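Section 3: Trying a Gripper in a Simulated Room

Got the Vekonano controller talking to your computer? Great, this is where it gets fun! You can run every gripper in the Meltitz library against the same set of objects and see which one suits your work before you buy or bolt on anything.

Before you start

You need the simulator installed, the Culine room pack unzipped into your scenes folder, and at least two gripper files to compare. The parallel gripper and the suction gripper are a good first pair because they behave so differently on thin things.

1. Open the scene list and load a Culine room.
2. Pick an arm, then choose Gripper A from the drop-down menu.
3. Switch between the camera views until you find one that shows your target and some clear table next to it.
4. Click the target. Flat, slim objects like a pen or a fork are a lovely hard test, so start there if you're feeling brave.

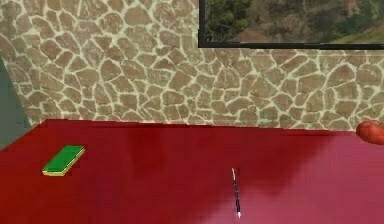 Two views, each with a slim target on a red surface

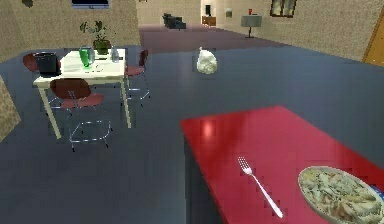 Reading time: 3 min

5. Set the approach height to 7 cm and the closing speed to Slow.
6. Press Run. The arm makes three tries and writes each one to the results panel.
7. Press Reset Scene, choose Gripper B, and run the same target again with the same settings.

Note: Reset Scene puts everything back where it began, but it also returns the camera to its default view. Save your view first (Ctrl+Shift+V) or you'll be hunting for it again.

Caution: Turn off Live Link before pressing Run. With Live Link on, a real arm connected to the controller will copy every move.

Picking a second target

Once the slim one is done, try a book lying flat, which asks for a much wider opening, or go for the tied plastic bag on the floor. Soft objects are slower to simulate, so give the bag a little extra time to settle before you run. Check the arm's reach too! A floor target may need the base moved closer.

Reading the results

Open Compare to see both grippers side by side. Slip is the number we look at first. A gripper that lifts the pen but lets it turn in the fingers will show a high slip value even when the try is marked Held.

If the Nikolovski wrist camera is part of your setup, go on to Section 4 to match its view to the simulated one.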